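Fenatham Shared Workshop
Evening course: Building a Hand-Held Gripper
Notes for session 3: linkage, pivots and cloth

The gripper in these notes is the Stala pattern, which most of the group are now building. The drawings are in the Rantala folder, sheets 3 onwards. If you started from the older Allham drawings, check the finger spacing before drilling anything.

3.1 Pivots
Each arm turns in an eyelet. Press the eyelet in square and test the arm by its own weight: it should drop freely with no side play. If it sticks, ease the hole with a round file. Do not oil the joint, as oil marks cloth.

3.2 Closing on a fold
Cloth is harder to pick up than a block. The fingers must meet along their full height, and the approach should be made at a folded edge, where there is a raised border to close on. Dark cloth on a white surface gives the clearest outline for the camera. 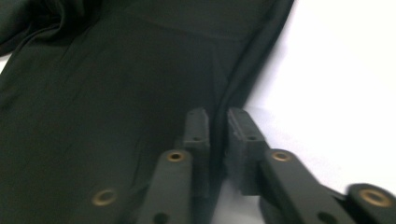

Stala's own build notes advise against starting with dark cloth, saying that seams and shallow creases are too hard to pick out and that a pale checked tea towel is a better first test. Both views have some merit. For this course, use dark cloth for edge finding and keep the tea towel for work on creases.

3.3 Test log
The workshop log stands at 1179 attempts, of which 987 are marked as held. Enter every attempt, including slips. Note the cloth, the type of edge and which finger touched first.

Before next session: fit both fingers, check all pivots, and bring one folded garment without buttons or zips.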